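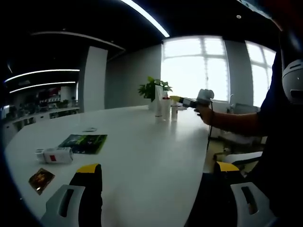 Do you send guests the questions ahead of time?
Board index > Making Science Audio > Interviewing

mitospindle
Saturday, April 20, 2019
Hi all, long-time reader, second post I think. I run a little interview show called Pileo out of the biology department in Lelelden. It's me and one other grad student, we talk to people about their research and how they ended up doing it, and we just put out number 16. Our best one ever got 348 downloads so please don't picture anything fancy.

My question is about sending questions in advance. For the first bunch I sent guests a full list a week before, because I was terrified of asking a cell biologist something dumb in front of a live mic. Then last month we had Solange Lemaire on (she works on nuclear transport) and she had typed up answers. Full paragraphs! She read them to me. She's a wonderful talker in the hallway, she had me crying laughing about a centrifuge once, and what I got on tape was 33 minutes of a grant application.

So now I'm wondering if I should send nothing at all. My co-host says that's rude and people will say no. What do you all do?

bench_and_banter
I send nothing. Never have. I tell them the topic and how long it'll take, and that I can cut anything they regret. If you send a list they'll write a script, every time, it's what they've been trained to do since their first poster session.

The "I can cut anything" part is what gets them to relax. In four years I've had two people ask me to take something out, and one of those was the name of a reviewer they thought they'd figured out. Fair enough!

yolanda_r
Gotta disagree with banter here. I've been on the other side of it. I was a first-year postdoc, English is my second language, and the host told me "oh it's just a chat" and then opened with "so what's the biggest misconception about your field?" I froze completely. I could hear the fan in my laptop. They used it, too, with the pause edited down so I sounded like I'd blurted out the first thing in my head, and that's pretty much what I'd done.

If somebody has tenure and has given the same talk a hundred times, sure, surprise them. For students and postdocs I'd want to know at least what the first question is. It costs you one email.

- Yolanda Restrepo

bench_and_banter
OK but that's a bad host, that isn't the lack of a list. "Biggest misconception" is an awful opener for anybody. You start with what they had for breakfast or how they got to the building.

yolanda_r
Please don't ask me what I had for breakfast either, haha. I know it's for the levels but I always end up apologizing for my breakfast.

gaspardg
I split the difference. Three topics, no questions. So the email says something like: your path into the lab, the 2017 paper, what you'd like to work on if money was no problem. They can think about it in the shower but there's nothing to write an answer to.

The one thing I do ask for in advance is a story. I say "please have one experiment in mind that went wrong." They always have one, and it's usually the best five minutes of the whole episode. Heino Koppel told me about losing a whole summer of fly crosses in August when the incubator got unplugged by somebody charging a phone, and I still get emails about it.

mitospindle
Oh I like the "one that went wrong" thing a lot, stealing that immediately.

Yolanda, thank you for that, it's exactly what my co-host was worried about and I guess I owe her an apology. Half our guests are students. I hadn't really thought about how different it is for someone who's never been recorded before vs. a PI who does it in their sleep.

Follow-up if nobody minds. How do you deal with jargon when it comes up? Right now I interrupt and say "can you explain what a nucleoporin is" and you can hear all the air go out of the conversation.
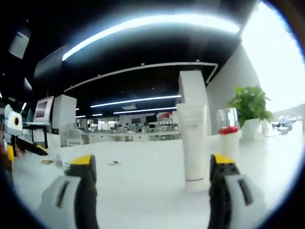

And then when they start up again they're in lecture voice for the next ten minutes. I've tried waiting until the end of their sentence, which helps some, but these are people with very long sentences.

aisling_e
Hi, I edit more than I host, so I'm coming at it from the cleanup side. Let them run! Write the word down on your notepad, and when you've finished the whole thing go back and say "hey, can I grab a few short definitions from you." Record those at the end, all in a row. Then either drop the definition in or, easier, have the host record one line afterward. "Nucleoporins are the proteins that make up the gate into the nucleus." Done, four seconds.

I do it in Gullunska, where I just put a marker each time I hear a word I'd have to look up. Any editor does markers though.

bench_and_banter
I hate this, sorry Aisling. I can always hear the pasted-in line. The room sounds different and the host suddenly sounds like an airport. Just interrupt them! That's what people do when they talk to each other. The trick is to guess instead of asking. "So it's like a bouncer?" And then they either say yes or they get all worked up telling you why it's nothing like a bouncer, and both of those are great tape.

aisling_e
The room only sounds different if you record it in a different room. Same chair, same mic, same afternoon.

But I'll give you the guessing thing, that's good. The wrong guess is even better than the right one.

gaspardg
Wrong guesses for sure. I once asked if a vesicle was "basically a tiny balloon" and got a very passionate six minutes.

kw_pipette
Going back to the original question, what about when the institute wants to see them? We had a guest from Pruvost and their press person wanted every question in writing plus a look at the transcript before it went up. 3000 words of transcript, and it came back with comments on nearly every paragraph. I almost scrapped it. Does anyone just say no to that?

bench_and_banter
Yes. I say no. Politely, once, and then I find another guest.

yolanda_r
I'd ask the guest what they want first. Sometimes the scientist has no choice in it and they'd be really sad to lose the spot. You could offer the press office a fact check on the numbers only, that's what a friend of mine does and it usually goes through.

kw_pipette
Numbers only is smart. I'll try that. The guest was lovely the whole way through, so I felt bad for being grumpy about it.

mitospindle
Reporting back! I tried Gaspard's version for our next one, three topics and a disaster story, plus I told her the first question like Yolanda said (it was "what did you want to be when you were ten"). She's a second-year and had never done anything like it. She came in with no notes at all. I did one bouncer-style guess and was so wrong that she grabbed my pen and drew it for me, which is no use at all on audio, but she was laughing the whole time she was doing it.

Still have to edit it. There's a stretch in the middle where we both talk over each other and I'm not sure it can be saved. Aisling, can I send you a clip?

aisling_e
Sure, message me. Send the two tracks separately if you recorded them that way, please please please.

mitospindle
...we recorded to one track.

aisling_e
Send it anyway, and I'll see what I can do over the weekend.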